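# Drawing a Road That Really Goes Somewhere

I have been filling sketchbooks with roads since February, and I am completely hooked! Ordinary two-lane ones, the kind you drive to the dentist. They teach you more perspective in one afternoon than a stack of box drawings ever did for me, and when the pavement suddenly tips back into the distance on your flat sheet of paper, it feels like a magic trick.

This tutorial uses pencil first and then a light wash of color. Give yourself an evening for it, or two short sittings if you like to let things rest.

## What you need

- A sheet of smooth paper, 6 by 9 inches or bigger
- An HB pencil and a soft one (4B is lovely)
- A kneaded eraser
- A ruler for the first few lines only
- Watercolors: a gray, a brown, a fresh green and one good red. I used my old Brimik pan set, which has 24 colors, and I touched maybe five of them.
- A small round brush and a flat one

## Step 1: Place the horizon and the far end

Draw a very light line across the paper a bit above the middle. Now put a dot near it, slightly to the right of center. Your road will shrink toward that dot. Moving it off center makes such a difference! A road aimed at the exact middle looks like a diagram.

If your road climbs a little, stop the pavement at a soft crest just under the dot. You don't need to draw anything past it.

## Step 2: Open up the pavement

Take the ruler and run two lines down from the far end, one toward the lower left and one toward the lower right. Make the bottom wide, wider than feels sensible. My first road from the Osumbridge turnoff looked like a garden path because I got timid here.

Put the ruler away now. Go over both edges freehand and let them bend gently near the top.

## Step 3: Add the painted lines

Start the center line at the lower left, bring it up on a diagonal and ease it into a curve close to the far end. It should be a fat stripe at your feet and barely a thread at the top. Then put a second white line just inside the right edge of the pavement. Leave these as bare paper, and you won't have to fight with white paint later.

The line on the far side can be thinner and fainter. I love how much depth you get from that one tiny change.

## Step 4: Build the guardrails

Guardrails are so much fun. Think of each one as a long ribbon with a groove down the middle: a light ridge on top, a dark channel, a light ridge underneath. Draw all of those lines heading for the same far end, getting closer together as they go.

On the right, begin tiny and let the rail swell as it comes toward you. Add a post or two below it, the near one bigger, with some grass around its foot. Tuck a strip of grass between the left rail and the road as well.

## Step 5: Drop in the traffic

Keep the cars small, and bunch them up! Waiting cars overlap, so draw the closest one whole and let the rest peek out as bits of roof and side. Turn one at an angle so the group doesn't look stamped. A red car is a gift here, because a small red patch pulls the eye all the way up the road.

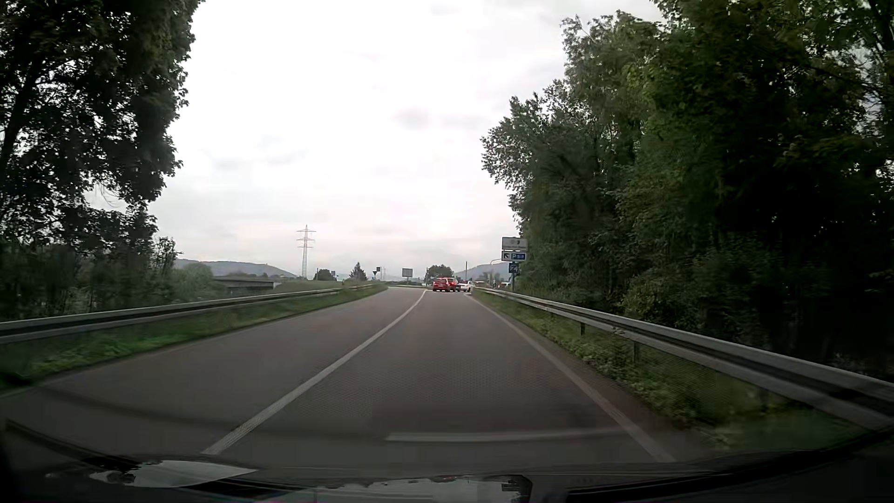
## Step 6: Lay in the color

Wet the sky and float in the palest gray you can mix. Overcast skies are very forgiving, so enjoy that. Mix a darker gray with a touch of brown for the asphalt and brush it on in the direction of the road, working around your white lines. Let it dry completely.

Next comes the green. Save the brightest mix for the middle of the grass strip and keep the outer edge soft with a damp brush. Paint the rail channels last, with the darkest gray on your palette.

## If it looks flat

Squint at it. Usually the bottom of the road needs to be broader or the far rail needs to be smaller. My Prarkthorpe sketch sat in a drawer for weeks, and ten minutes with the eraser on the right-hand rail fixed it. Try the same road again with the dot moved over an inch, too!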